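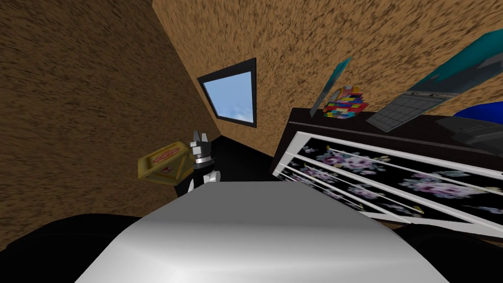
Most high schools that closed their vocational wings kept the records of the academic side and let the shop records go. I think this was a mistake, and the old Skidmont trade building is a fair case. Its shop course ran two years, and the alumni list holds 3665 names, but almost none of the entries say which trade a student learned. Floor plans are missing too. A shop was laid out around daylight and clear floor, and a single small window in a thick black frame, set in a rough brown wall, says more about how a room was lit than any yearbook caption does. Yearbooks show faces. They rarely show benches, drains or hoists.

The usual answer is that class photos and postcards are enough. They are pleasant to have, but most were posed, and the machines were cleaned up first. What a later reader needs is the dull material - tool lists, grading sheets, the order in which lessons were taught.

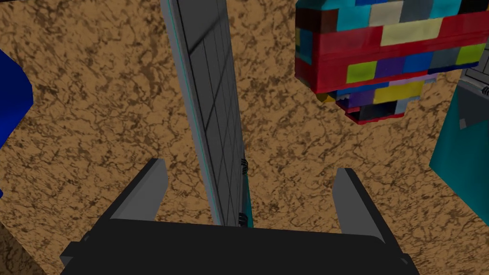 That material is cheap to keep. A tool list from the Cerkier annex fills two pages and scans in minutes. Former students often have the rest in a garage, and they should be asked now. Any school district planning a reunion for October could put one line on the invitation: bring your shop notebook, and we will copy it and give it back.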